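February
By Valentyna Ivanyshyn

Treseck: getting a cheap telescope mount to know where it's pointing

So my project this year started with a grudge. The astronomy club at school owns an old 8-inch reflector on a big fork mount that somebody donated, and the mount has motors but no idea where it is. You find things by squinting through the finder, and if it's cold (it's always cold) you give up after two targets and go look at the Moon again. I wanted to type in a name and have the scope go there, and I didn't want to spend a lot of money on it. The program I wrote is called Treseck. The board that talks to the motors is called Nustden, and I built that too, with plenty of help from my lab partner Hung on the soldering.

The usual way to do this is to put encoders on both axes. I priced those and closed the tab. The other way is plate solving, where you take a short picture through the telescope, match the stars in it against a catalog, and get back the exact spot in the sky. That's what most people with a camera do now. It works great, but it needs dark sky and decent focus, and on our laptop a blind solve took 50 seconds, which feels like forever when you're standing in a field. If you already know where the scope is to within a few degrees, though, the solver only has to search a small patch, and then it's quick. So the whole project turned into one question: how do I get a decent first guess for almost nothing?

My answer was printed markers and a webcam. You stick square black-and-white patterns on the thing that moves, point a fixed camera at it, and the software works out which way each pattern is facing. I'd read about people doing this with drones and figured a telescope tube is a lot slower than a drone! Before putting anything on the real scope I spent a couple of weeks indoors just learning how the angles behave, and I'm really glad I did, because I had my rotation order backwards for most of that time.

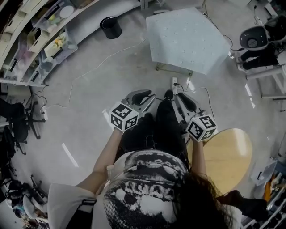
Two marker cubes, one in each hand.

Once the math was right, the rest of the tracking code came together pretty fast. Treseck grabs a picture from the webcam, finds the markers, and turns each one into a rotation. Then it multiplies by the offset between the marker and the tube, which you get by syncing on one known star at the start of the night. I average whatever markers are visible and throw out any that disagree with the others by a lot. A flat marker seen straight on turned out to be the worst case, since the software can flip between two tilts that look nearly the same. Having more than one face in view fixes that almost completely.

Nustden, the motor board, is pretty boring and I mean that as a compliment. It takes a line of text over USB, something like "move this many steps on this axis," and answers when it's done. I ran it through 1,000 back-and-forth moves on the bench with the telescope off the mount and it never lost a command. It did lose its mind once when Hung plugged in a space heater on the same power strip – so now there's a bigger capacitor on the input.

Night testing happened up at Dilov, where the club goes for darker sky. I picked 11 targets spread around the sky, mostly bright stars plus a few clusters I like. For each one I had Treseck slew on the marker guess alone, then take a picture and solve it so I'd know how far off we were. The average miss was 4 degrees, which is a terrible number if you want something in the eyepiece and a totally fine one if you want to hand the solver a small patch of sky. Every target solved, and after the correction move every one of them was in the field of view. M35 was dead center and I yelled.

Problems I know about: the webcam needs light to see the markers, and astronomers hate light. I used a dim red LED strip, and the detection still dropped out when the tube was pointed low in the north, where my own tripod leg blocks the view. Dew was the other one. The paper markers curled by 10:30 p.m. and I had to tape them down with gloves on. Laminating would make them shiny, so I want to try matte vinyl next.

I also haven't done anything about the mount's own errors. The fork sags a bit when the scope is low, and the gears have slop you can feel with your hand. Right now the solve-and-correct step hides all of that, but it means every slew takes two moves. A small pointing model that learns from the old solves would probably cut it down to one, and I already save every solve to a file, so the data is just sitting there.

If somebody in the club picks this up next year, start with the settings file. The camera calibration goes in there, and you have to redo it any time the webcam focus ring gets bumped. Put a piece of tape on the focus ring. The spare Nustden board is in the drawer under the eyepieces, with the jumper already set for the fork mount.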